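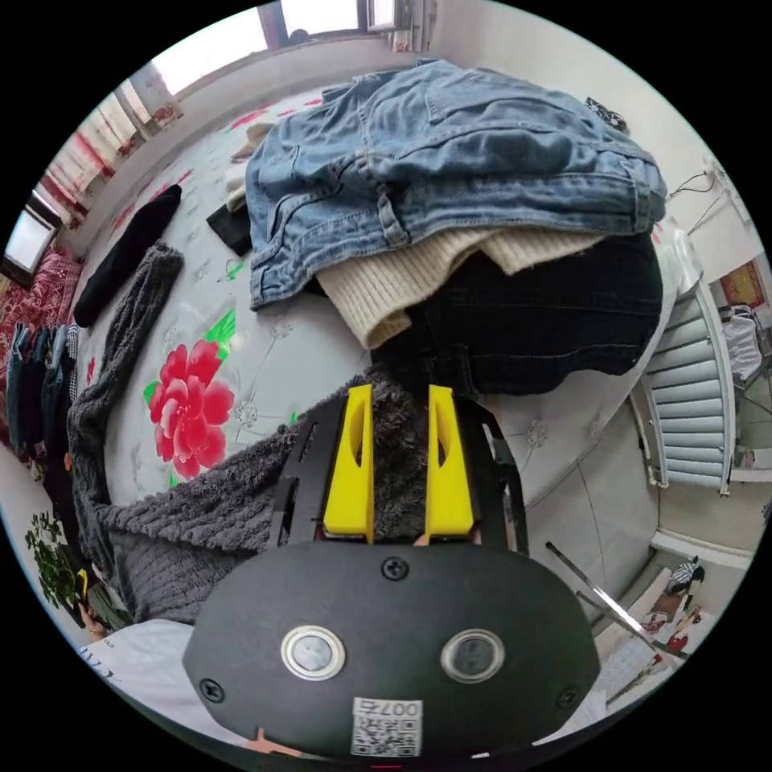
One comment on the last release asked why the grasp labels flip between "open" and "closing" so often on soft stuff, and whether anyone had checked them by eye. Fair question! I went back through all 948 clips in March, and yes, the old labeler was far too jumpy on anything with pile or ribbing (plush blankets, cable knits, that kind of thing).

So this is Runinden v2, my little labeling tool plus the clothes-on-a-bed clips it was tuned on. Jeans and sweaters heaped together are the hard part – the fingers hover over a fold and the old code called it a grasp.

What changed

The labeler now waits for 2 matching windows before it switches state. I also dropped 33 clips where the pose track drifted, mostly near bright windows. They're listed in dropped.txt if you want them back.

Running it

Point runinden.py at a folder of clips. It wants a config file, and catden.yaml is the one I use. Keep the batch at 300 or lower unless you've got memory to burn.

Still broken

Floral quilts confuse the cloth mask. Working on it – patches very welcome.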